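Speaker notes: Getting independent recordings paid. Metadata, splits and sync for small catalogues
Session two, afternoon. Keep to time, questions at the end.

Opening

Introduce self, Lostgate, catalogue administration. The talk covers what happens to a recording between the final mix and the first statement. It does not cover promotion. Anyone who came for playlist advice should be told so now.

Two rights exist in every track: the composition and the master. They are registered in different places, by different parties, and they pay on different schedules. Check by show of hands who controls both. Most self-released writers do, and many have registered only one.

Identifiers

The ISRC belongs to the recording. The ISWC belongs to the work. A remix, a live take and a radio edit each need a new ISRC and normally share an ISWC. A remaster is the usual source of argument; refer to the handout.

Assign codes before mastering so that they can be embedded in the delivery file. Write them in the session sheet as well. Embedded codes are lost in some format conversions.

Splits

Case: the Flilummont EP. Four writers, no split sheet. Shares were submitted separately and the claims on the title track came to more than 100 per cent. The society put the work into dispute and held payment until May. The correction took one signed page.

Read out the minimum contents of a split sheet: legal names, society membership numbers, percentage share, publisher if any, date, signatures. Stage names go in a separate column. Eliécer Betancur was registered under two spellings, with and without the accent, and his income went to two accounts, one of them dormant. 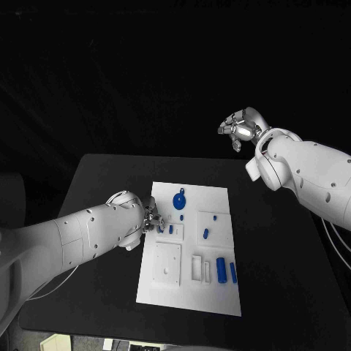
Two arms, one board.

Sync

A supervisor clears both sides or does not use the track. One-stop means one person can sign for composition and master together. If this is true of your catalogue, put it in the file comments and in the first line of the email.

Deliver the full mix, the instrumental and a clean version at the same length, with the same start point. Stems on request. WAV for delivery, MP3 for the first listen. Contact details inside the file, as attachments get separated from messages.

Fee example: Cindum licensed a cue from the Agudelo album for an online advert, 3000 all in, both sides. The producer held 70 per cent of the master under an earlier agreement. Work through the sum on the whiteboard. Halve the fee first, then apply the master share to the master half only. The room will try to apply it to the whole amount.

Broadcast use after the licence is a separate payment, collected through the society from cue sheets. Ask for a copy of the cue sheet and check title, writer and duration against the registration.

Pause here for water.

Statements

Keep every statement in its original format. Reconcile by ISRC, never by title. Unmatched lines go in their own sheet with the source and period noted. Claims for back payment have a cut-off which varies by society, so look it up for your own and write it down.

Handout is on the side table. Split sheet template on the reverse.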